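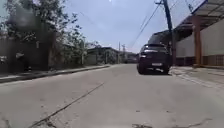

**Grernness footbridge reopening – who's going?**

**signe_overgaard**
So the county finally posted it: the Grernness footbridge reopens in October, 7 a.m., no ceremony, they just pull the barriers and let people walk. I am so excited I read the notice twice at breakfast! I used that bridge every workday before they shut it, and the detour through Uvetti has been eating my mornings ever since.

The inspection summary is up too. They checked 1,184 bolts and replaced the ones that failed, plus all 4 bearings. Egilsson did the steel work.

**qyu_walks**
YES. I'll be there at 7 with coffee and probably my kid on the scooter. The summary is better reading than I expected, by the way – page 9 has the drawings of the new bearings and they're lovely things.

**CillianM**
Glad for everyone, but I'd hold off on the party. The notice says a limit of up to 100 people on the span at once until the spring load test. How is that going to work at 7 a.m. with the whole east side showing up? Who's counting?

**signe_overgaard**
> Who's counting?

There'll be a person at each end with a clicker, I called and asked. The woman on the phone was great about it, she'd had the same question all week.

**CillianM**
A clicker. OK. The old bridge was shut in an afternoon after one inspector found a bad hanger, and for two years before that we were told it was fine. I'd like to see the load test first and the ribbon second, that's all I'm saying.

**pavithra.c**
Cillian, I get it, but I think you're mixing up two things. The hanger was found at a regular inspection, so the inspection did its job. And the limit is there for the handrail posts on the approach, see section 3. The main span already had its test, with water tanks parked on it overnight. I walked down to the bank to watch them fill the tanks and it was the best free evening out I've had in ages.

**CillianM**
I read section 3 as covering the approach AND the first panel of the span. Happy to be corrected.

**pavithra.c**
Just went back to it and you're right about the first panel, sorry. Still handrail posts though, so my point mostly stands :) 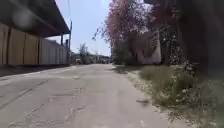
**Getting there / parking / detours**

**firdevs_a**
Moving the practical stuff down to this part so it doesn't get lost. The Grurkach bus goes back to its old stop the same morning, first one at 6:40. The Uvetti detour signs stay up for now, so ignore them if you're on foot.

**qyu_walks**
Bless you Firdevs. Does the stop have its shelter back?

**firdevs_a**
Not yet! Pole and a timetable. Bring a hat.

**signe_overgaard**
For anyone coming with a stroller or a wheelchair, use the north ramp. The south one still has a temporary plate at the bottom and the lip is steeper than I'd like.

**CillianM**
Can confirm on the plate, I went and had a look last night. Also, credit where it's due, the new deck looks really good from the bank. Proper drainage this time, the old one used to be a skating rink in January.

**qyu_walks**
So you're coming then??

**CillianM**
I'll be on the bank at 7. I might cross at 8 once you've all tested it for me.

**pavithra.c**
Ha! I'll wave from the middle. Firdevs, is the 6:40 the one that stops at the school, or do I need to walk up to the main road?

**firdevs_a**
It stops at the school – far side, by the gate.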